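Omby Home & Reno Help

Search topics, posts, members Go Advanced search

Home | Ask | Bathrooms | Kitchens | Outdoors | Tool talk | Sign in

Bathrooms > Tubs and showers

Freestanding tub with a floor-mounted filler: what do I need to sort out before the floor goes down?

Posted by marlow_reno

Hi all! We're finally doing the upstairs bathroom in our place in Vaughan and I am ridiculously excited, because after years of a beige alcove tub with a sliding door that never slid, we're getting a freestanding one. White, soft rounded rectangle, nothing fancy. My partner calls it the bar of soap.

I want a tall black filler that comes up out of the floor beside it. I've wanted one ever since a hotel we stayed at in June years ago, and I'm not budging on that part. What I am flexible on is everything else, including where the tub goes, and that's why I'm asking now. The room is stripped back to the subfloor and the joists are open from above, so this is the moment. Our tile goes in once the plumber signs off.

Things I'm stuck on:

How far should the filler stand from the tub? The one I like has a spout that reaches a fair way but the sales guy and my brother-in-law gave me two different answers, and neither of them owns a tub.

Do I need to pick the exact tub before the drain is roughed in, or can the plumber put it "about the middle" and we make it work? He said he could do either. He also said it while eating a sandwich.

How much room do I leave to clean behind it? I've got a bit of wall to play with but every inch I give to the back comes off the path to the toilet.

Is a marble-look panel behind a tub a mistake? I keep going back and forth between that and plain tile. It would only be the one wall.

Budget for the filler is $700 and I'd love to come in under. Any and all opinions welcome, I'm at the stage where I dream about grout colour.

3 replies, sorted by most helpful

Krisztina Szilágyi

Oh, you're going to love it! We did ours two years ago and I still walk in some mornings just to look at it before the kids are up.

Drain first. Pick the tub, then rough in. Please don't let anybody put it "about the middle". On an alcove tub there's some forgiveness and usually a way in from behind, but a freestanding one sits over its drain with next to no clearance, and the outlet is in a different spot on every model, even two from the same maker that look like twins. Get the spec sheet for the exact tub, print it, and tape it to the wall studs where the plumber can't miss it. Better still, have the tub delivered before he comes back so he can measure the real thing. Ours arrived a good centimetre off its own drawing and we only caught it this way.

Same goes for the overflow. Look at which side it's on and decide which way round the tub is going before you settle on the filler. I had mine planned so the filler would be standing right over the overflow, and it would have worked, but it bothered me every time I looked at the sketch, so we spun the tub end for end. Cost nothing at that stage!

The thing that settled all of it for me was going to a showroom and being a nuisance. We spent a whole afternoon in one, took our shoes off, got in every tub on the floor (ask first, they always say yes) and had the other person stand where the filler would be. You learn so much. I'm 5'3" and in the tub I'd picked online my feet couldn't reach the end, so I just slowly slid under like a submarine. The one I bought was shorter than I thought I wanted and it's perfect. 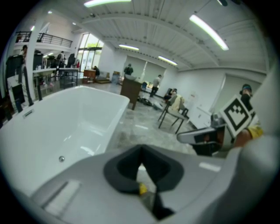
Bring a tape measure and write down three numbers for any setup you like: floor to the top of the rim, floor to the underside of the spout, and how far the spout hangs in past the rim. Tall fillers look tiny under a high showroom ceiling, by the way. Get one home into a room with an ordinary ceiling and it has real presence. I love that, but stand beside it before you commit. Some spouts also land the water right on the slope of the tub and it splashes back up over the edge, so you want it falling well clear of the rim and onto the flatter part. If they've got one plumbed in, ask them to run it.

For distance, what we did was set the base so the pipe stands just clear of the widest part of the rim, enough to get a cloth and my hand down between them. Remember that a lot of these tubs flare out at the top, so measure from the rim and not from where it meets the floor.

Blocking! Do it now while your joists are open. A floor filler is a long lever, and everyone who gets out of the tub is going to grab it whatever you tell them. Ours is bolted to solid blocking between the joists and doesn't move a hair. My sister's was screwed to subfloor and tile and it wobbled by Christmas.

Cleaning gap: I left 15 cm at the back and I can just get a flat mop through. Less than that and I'd want it tight to the wall or else miles away, because the in-between gap is where socks go to live.

And yes to the marble-look panel!! One wall, no grout lines, wipes down in a minute. Ours has a slim black trim round it that picks up the black of the tap and I'm so pleased with it. Just have them finish the panel before the filler goes in, or someone will be trying to wiggle a big sheet past a tall pipe.

dunnoboutthat

black shows every water spot if you have hard water. just saying. still looks good though, I'd do it again, keep a microfibre under the sink

for the filler I paid 400 for a Stomix on clearance, it's been fine, the hand shower hose is a bit short. check it comes WITH the rough-in part, a lot of them don't and that's another chunk of money

Pipe & Pickle

Retired plumber, did mostly bathrooms for 33 years, and freestanding tubs were always my favourite jobs, so I'll add to what Krisztina wrote. It's good advice.

On the rough-in valve: buy it at the same time as the filler and have it on site before the floor closes up. Most brands' bodies only take their own trim. I've had customers fall in love with a different tap after the tile was down, and there's no nice way to have that conversation. The height of the valve matters too. It's set off the finished floor, so your plumber needs to know the thickness of your tile plus mortar plus any heating mat. Write that on the same wall as the spec sheet.

Ask how the drain connects. There are drop-in drain kits made for freestanding tubs where the fitting is set in the floor and the tub's tailpiece simply lowers into it. With no access from below once your ceiling is closed, I'd want one of those. I used the Valtus kit on a job for a neighbour and liked it, but there are others, and your inspector gets the final word on what's accepted where you are. Phone and ask, they're friendlier than people think.

Take photos of everything with a tape in the shot before the subfloor gets covered: supply lines, shutoffs, blocking, vent. Shutoffs in a spot you can reach, please, such as through a panel in a closet on the other side of the wall.

Check the weight. An acrylic tub isn't much of a worry in most houses, but fill it with water and put an adult in it and you've got a good load on a small footprint. If you go for stone resin or cast iron upstairs, have somebody qualified look at those joists while they're open. It's an easy fix today.

Last thing is the water heater. I've seen gorgeous deep tubs fed by a tank that ran cold halfway up. Find the tub's capacity on the spec sheet and compare it with your tank.

Have fun with it. First bath goes to whoever did the demolition, that was the rule in our house.

marlow_reno

You are all wonderful. The spec sheet is taped up as of tonight and I've asked for the tub to come before the plumber does. Going tub-sitting with my partner and a tape measure at the first chance we get. He's 6'2" so this should be a good test! Hadn't thought about the heating mat at all, we do have one, so thank you, thank you for that.

Related topics

Can I tile under a freestanding tub or stop at the edge?
Matte black taps and hard water: what do you clean with?
Drop-in drain kit or access panel from below?
Marble-look wall panels, do the seams show?
Tub too long for the stairs, delivery tips wanted
Moving a toilet over by one joist bay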